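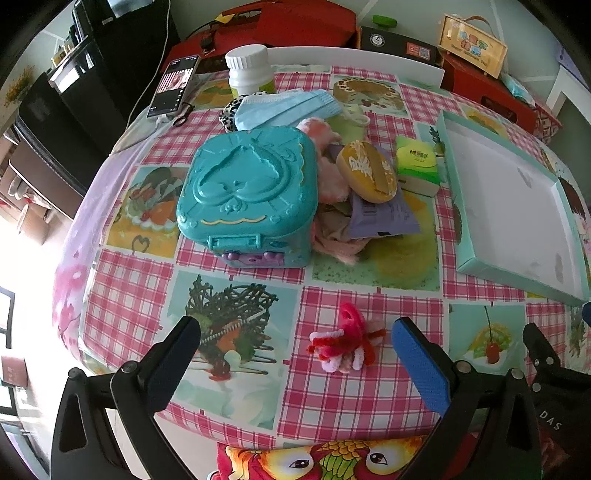
A hand-held gripper is positioned over a bundle of red, pink and white pipe cleaners. (Cemby Robotics Club)

FLUMODCOMBE — Students in the Cemby Robotics Club have recorded over 3000 short demonstrations of household pick-up tasks with hand-held grippers, and will use the recordings this spring to train the arm on the club's workbench.

The project started in the fall and takes the place of the wheeled robot the club usually builds for the regional meet. Members voted to skip the meet this year and spend the season on manipulation, the part of robotics that deals with grasping and moving objects.

"We had built a driving robot every year I was in the club," said Luana Rezende, a senior who leads the project. "We got pretty good at driving. We had never picked up anything softer than a foam block."

To make a demonstration, a student holds the gripper, closes its fingers on an object, moves the object to another spot and lets go. A camera on the tool records the whole thing from the gripper's point of view. Software then works out how the tool moved, and the club's arm can be trained on that motion without a person steering the arm itself.

Most of the recording has been done at kitchen and dining tables instead of in the school shop. Rezende said the first recordings were all made on the same gray bench under the same lights, and the arm did poorly as soon as anything changed. Put a towel on the bench and it missed.

After that, the club asked families to let students record at home for an afternoon. The sign-up sheet went out in the school newsletter. Students were told to leave the table as they found it, including whatever was already on it.

"People want to clean up when you come over," Rezende said. "We ask them please don't."

Busy tablecloths have been kept in on purpose. So have tables with phones, snack wrappers, tissues and gift boxes on them. An arm that has only seen bare surfaces tends to treat a printed pattern as something it should grab, a problem the club ran into early with a placemat that had lemons on it.

Pipe cleaners became one of the standard objects after a student brought a bag of them left over from an art class. They are cheap and easy to replace, and they can be twisted into a new shape for every session. They are also awkward to pick up. A loop can catch on a finger pad and come along for the ride after the gripper opens, and a bundle that has been squeezed no longer looks the way it did on the last try.

The club scores each attempt by hand. A pick counts if the object leaves the table, reaches the target and stays there once the fingers open. Drops stay in the log with a note, and the students are still arguing over whether to train on them. Rezende is in favor of leaving them out of the first round and adding them later as a comparison.

Students label the recordings in Kotis, a free program the school's computer lab already had installed. Each clip gets a start point, an end point, the name of the object and a line for comments. The labeling has been slower than the recording. Two members wrote a script over winter break that finds the moment the fingers close, and the club now corrects the script's guesses where it used to mark each one from scratch.

An early version of the trained arm was tried on the workbench in front of parents. It picked up a sponge and a plastic cup without trouble. It had a harder time with a rolled sock, which it lifted on the third try, and it did not manage the pipe cleaners at all. The students think part of the cause is the finger pads. The pads on the arm are smooth and hard, and a softer set is being printed now.

The cost has been kept low. The club was given a $200 supply allowance by the school for the year and spent most of it on filament, screws and replacement pads. The arm was bought used, with money from last year's car wash.

Sessions run 20 minutes, with a break before the next one. The limit was set after several members complained of sore wrists. Younger students now take the first turns, when the batteries are full and there is less to go wrong.

Membership has changed along with the project. Several students who had no interest in wiring or machining joined to record and label, and some have moved on to writing code. One sophomore who signed up for the labeling is now in charge of the training runs, which are started in the late afternoon and left going overnight on a computer in the lab.

The club will show its work in April at Kovács Hall. Visitors will be able to try the hand-held grippers themselves, and the arm will be set up at a table with a cloth on it. Rezende said the club has not decided whether pipe cleaners will be among the objects that day. It depends on the new pads, which have to be fitted and tested first, and on how much of the labeling is finished.

The recordings will stay with the club after this year's seniors graduate. Before they are shared with anyone outside the school, students are going through them to remove clips in which faces, mail or phone screens can be made out. Families who hosted a session can ask to have their clips taken out at any time.

Next year's members will choose whether to return to the regional meet or continue with the arm. Rezende, who plans to study mechanical engineering, said she has left them a folder of notes and a list of objects that were never tried. Shoelaces are at the top of it.

The April showing starts at 6 p.m. Admission is free, and the hall's side entrance will be open for visitors who need to avoid the stairs.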